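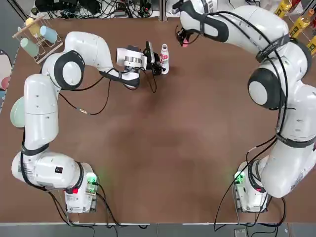

Vlad started in a rented room above a tile shop in Pinholm, with one drum machine, two borrowed synthesizers and a singer who had never been on a stage. Octavian Ilie had left his last band, Holness, that February after a dispute over who owned the songs, and he wanted a group with no guitars and no drummer. The first track he finished, "White Bottle, Red Label," is still the one people ask for. Its title suits the small bottle standing on the brown tabletop, though the lyrics concern a pharmacist's daughter who moves to Jatberg and stops writing home.

The early recordings were made on a four-track cassette machine that ran slightly fast. Ilie knew about the problem and worked around it by tuning everything down before he hit record. On the first EP you can hear where he forgot: the closing minute of "Ferry Office" sits almost a half step above the rest of the song. He pressed 100 copies, sold 60 at shows and mailed most of the others to radio stations, two of which played it.

The second record, "Holding Pattern," is the better place for a new listener to begin. By then Vlad was a trio, and the songs had room in them. "Low Season" runs for 11 minutes on a single bass figure, with the vocal coming in only after the halfway mark. "Customs" is short and fast, recorded at 96 beats per minute and then sped up on tape — Ilie has never said by how much. The sleeve lists no instruments and misspells the bass player's name.

There was supposed to be a third album. Sessions began in Jatberg and broke down over money, and the tapes went into a closet at the house of the engineer's mother. Three songs from them came out years later on a split single with a reunited Holness, which surprised anyone who remembered how that band had ended. The best of the three, "Inland," has a choir on it, or at least the same singer recorded many times over.

Ilie now teaches evening classes in tape editing and plays out a few times a year, usually alone. He performs the second record in order, leaves out "Customs," and sells the reissue from a table by the door.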